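3.2 Portion size and plate colour

Households in Clirnville and Derano kept a food diary over 3 weeks. Recruitment by letterbox flyer, then word of mouth. Derano was slow - only 2 streets replied before October, so we widened the catchment to Taheri. Diaries gave more than 700 usable meal entries. Entries with no plate colour noted were dropped, as were meals eaten straight from the packet.

Self-reported serves were larger on pale crockery, in line with Asadi and Kiani's earlier pilot. Effect weaker for breakfast. Snacks a mixed bag, partly becuase respondents disagreed on what counts as one (toast? half a sausage roll?). We coded anything eaten between main meals as a snack and left it at that.

Contrast between food and plate was scored by hand - low, medium, high. Yellow and beige foods on blue were scored high throughout (Figure 2).

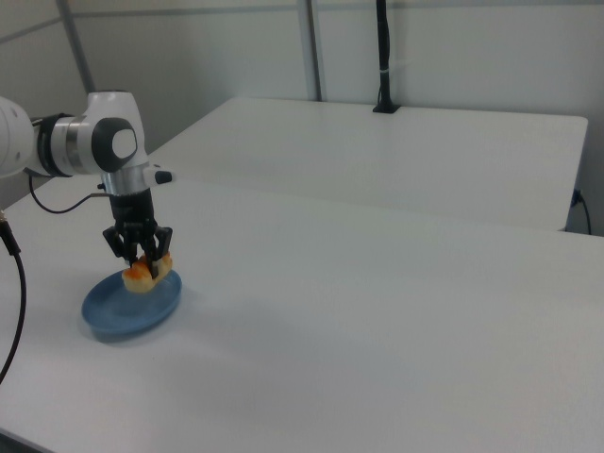
Figure 2. Pale food with orange-red patches, blue oval plate.

3.3 Limitations

Small sample, skewed to older households. Lighting in kitchens not recorded, shoud have been.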